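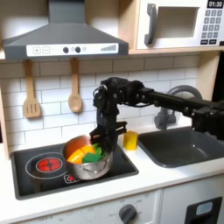 Are Machines Ready for the Kitchen? Project Report, Team Pristudano
Boyang Jia, Ljubica Softić, Edin Dervishi

When we started in July, all three of us secretly hoped we would finish with a robot that could help with dinner. We are not there yet, but we learned a great deal along the way, and we had a lovely time doing it.

Our question was whether an arm can handle the small chores most people do without thinking – taking a piece of food out of a pot, say, or moving it to the sink. We worked on a toy kitchen with toy food, so the only thing at risk was our pride.

Over the project we ran 306 trials. Of the 100 in which food had to come out of the pot, 61 succeeded. The rim caused most of the trouble, and Ljubica spent many patient evenings adjusting the approach angle (thank you, Ljubica!). Moving a block along the open counter went far better, with 87 successes in 100 tries. The remaining 106 were practice runs and are left out of our results.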